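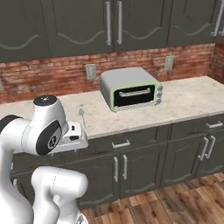
## 6. Comparing two hands in the kitchen scene

Follow this section if you have to choose between the stock hand and the Pronport hand and want to see them do the same job before anyone spends money. You need Finov installed (section 2), the arm model loaded (section 3) and the Mwaipopo controller talking to it (section 5).

A warning before the steps. The Pronport leaflet says its hand "grips anything in the home". We have not found a setting that makes this so. The stock hand's notes are more modest and leave out its worst fault, which you will meet in 6.4. Treat both sets of papers as a starting point for questions.

Results from Finov tell you which hand does better in Finov. They are useful for ruling a hand out. They are weak grounds for ruling one in, and should not be sent to a buyer without the Murnen bench test in section 8.

### 6.1 Load the scene

1. Start Finov and open `kitchen_counter_b`. Do not use `kitchen_counter_a`. It has the same name in the menu until you hover over it, and its counter sits at a different height.
2. Wait for the objects to settle. The status line says "Ready" too early. Wait until the contact counter stops changing.
3. Check that the toaster oven is at the back of the counter by the brick wall, with its door and knobs facing the room. If it has been turned or dragged forward by an earlier user, choose **Scene > Restore**.
4. Check that the small blue-grey utensil is standing on end on the counter, head up. This is the target object.
5. Choose **Arm > Home**, then **Arm > Pre-grasp**. The hand should stop near the front edge of the counter with the target just beyond it.

**Note.** A tool balanced on the end of a thin handle is a poor likeness of anything in a real kitchen. It stays up only while the target is pinned, which the scene does by default. We still use it, as it shows up sideways pushing better than any cup or box we tried. Bear in mind that a hand can do well on it and badly on a spoon lying flat. See 6.6.

**Note.** Pre-grasp puts the lower part of the arm close to the cabinets. From some views it seems to pass in front of the doors, and new users report this as a collision. Look at the collision log. If the log is empty, leave the arm alone.

### 6.2 Set the things both hands share

Most of the odd results sent to us came from a setting that had been changed for one hand and left alone for the other. Set all of these before fitting either hand.

1. In Mwaipopo, open **Limits** and set the approach speed to 15 mm per second.
2. Set the physics rate to 400 steps per second. The default is lower and makes thin objects jump when touched. Going higher slows everything down and, in our runs, changed no result.
3. Set the surface friction by hand. Do not tick **Use maker's value**. The makers' values were measured on different materials, and the box gives each hand a different head start.
4. Fix the random seed at 61 for set-up work. You will change this later.
5. Turn off **Assisted grasp**.

**Caution.** Assisted grasp sticks the object to the fingers as soon as they touch it. It is on by default, it turns itself back on after each update, and a hand tested with it on will appear to be perfect. If your first set of runs has no failures at all, check this box before you tell anyone.

### 6.3 Fit the first hand and run it

1. Choose **Tool > Fit > Stock hand**.
2. Read the tool offset shown in Mwaipopo and the one shown in Finov. They must match. If they differ, believe Finov, and type its figure into Mwaipopo.
3. Choose **Arm > Pre-grasp** again. Fitting a hand does not move the arm, so the old position may now be wrong.
4. Release the target with **Object > Unpin**, then start the approach within the same script. If you do it by hand the target may tip over while you reach for the mouse.
5. Let the fingers close, lift straight up, and hold.
6. Save the log. Give the file a name that includes the hand, the seed and the friction value.

Repeat with the script `sweep_handle`, which works through seeds and starting offsets for a total of 165 runs. Leave the computer alone while it is going. Finov shares its clock with the display, and moving the view during a sweep has been seen to alter the results. The makers say this was cured in June. We would still leave the mouse alone.

**Caution.** Never resume a broken sweep. Finov offers to carry on where it left off, but the object starts from wherever it fell, and the first few runs after a resume are rubbish. Delete the lot and start again.

### 6.4 Fit the second hand

1. Choose **Tool > Remove**, and wait for the message.
2. Choose **Tool > Fit > Pronport**.
3. Go back through every line in 6.2. Fitting the Pronport hand loads its own settings file, which overwrites the friction value without asking.
4. Carry out 6.3 from step 2 onward, with the same seeds.

Things we have seen, which you should look for in your own logs:

- The stock hand closes one finger slightly before the other. On a heavy object this does no harm. On a thin handle, the early finger pushes the target aside and the grip lands off centre. The summary page calls this a success so long as the object leaves the counter.
- The Pronport hand closes evenly, and is slow to report that it has closed. Mwaipopo sometimes begins the lift too soon. This is partly the controller's fault, and can be reduced by lengthening **Settle time**. If you lengthen it for one, lengthen it for both and run the stock hand again.
- Either hand may knock the toaster oven if you use your own approach path from the far side. The stock paths stay clear of it.

### 6.5 Read the results

Do not use the score. Finov gives each sweep a mark and a coloured badge, and we have not been able to find out how the mark is worked out. Two sweeps with the same number of drops can get different badges.

1. Open the logs in any spreadsheet.
2. Sort by **Slip at hold**. Runs with a large slip are failures waiting for a heavier object, whatever the badge says.
3. Sort by **First contact**. If one side always touches first, suspect the tool offset before you blame the hand.
4. Play back the worst runs at slow speed. Check that what you see agrees with the log. Where they disagree, write that down and count the run as a failure.
5. Compare the hands run by run, seed against seed. Averages hide the stock hand's habit of doing very well on easy starts and badly on awkward ones.

| Column | Worth reading? | Remark |
|---|---|---|
| Slip at hold | Yes | Best single guide we have |
| First contact | Yes | Only after offsets are checked |
| Grip force | With care | The two makers measure it at different places |
| Cycle time | Little | Mostly shows the speed limit you set |
| Score | No | See above |

### 6.6 Before you change your mind about a hand

- Lay the target flat with **Object > Pose > Flat** and repeat both sweeps. In our logs the gap between the hands shrank a good deal.
- Change the seed and repeat. If the winner changes, you have no winner.
- Swap the order, testing the Pronport hand first. It should make no difference. It did once, and the cause was a leftover settings file.
- Ask whether the job needs a new hand at all. A slower approach cured many of the stock hand's failures, and a slower approach is free.

**Known fault.** After a swap, the preview window may go on showing the old hand while the physics uses the new one. Go by the name in the **Tool** menu. Restarting Finov clears it.

Section checked against the current Finov and Mwaipopo releases, December 24, 2024. Menu names may differ in later ones.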